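**Sorting loose bolts and washers - trays, tubs or threaded together?**

**warus_shed** - 21 Jan 2019

Evening all. I've got a big biscuit tin of odd bolts and washers from my uncle's garage in Billcombe and I'm finally going through it on the round white table by the window. My question is how you lot store them once they're matched up. I've started pairing each bolt with a washer that fits and keeping them together, but my brother-in-law reckons that's daft and washers should live in their own tub.

Also, do you stand bolts on their heads while sorting? I find it so much easier to see the thread that way, and they don't roll off onto the floor (lost 2 under the radiator last week, still haven't found them). 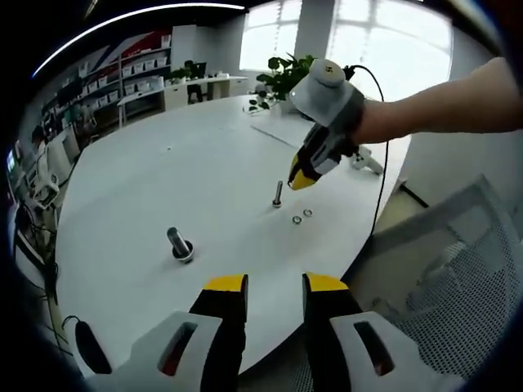
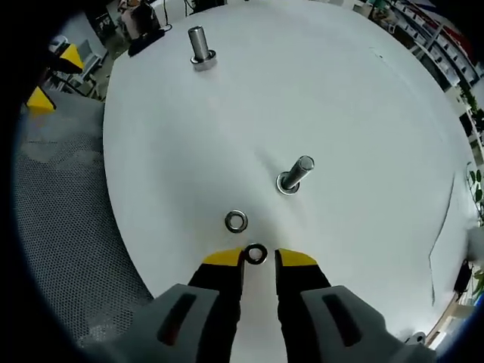
*Bolts and washers on the white table*

**Ulises Olivares**

Your brother-in-law is right, sorry! I kept mine paired for years and every time I wanted a washer I had to take one off a bolt. Then the bolt had no washer and the whole system fell to bits. Separate tubs, label the lids, done.

**vumell5**

Disagree with Ulises. If it's a tin of odds then half of those washers only suit one bolt anyway. Keep them together, put a nut on the end if you've got one. I do agree about standing them up though, as long as nobody leans on the table.

**Lăcrămioara Rusu**

White table is a good shout - I used to do this on a dark workbench and a small dark washer just disappears. Now I use an old white tray. You do want a lip on it, mind, a plain tabletop makes me nervous.

**warus_shed**

Ooh, a tray, hadn't thought of that. There's one in the kitchen I could pinch. @Ulises what size tubs? I've got 5 old Benítez olive jars but the necks are a bit narrow.

**Ulises Olivares**

Too narrow, you'll be shaking them upside down every time. Takeaway tubs! 100 washers in one of those and you can still get your fingers in.

**vumell5**

And then the lid cracks and you've got 100 washers in your slippers. Jam jars, wide ones.

**warus_shed**

Right, jam jars for the washers that don't match anything, pairs stay as pairs. Will report back in February if I've got through the tin by then.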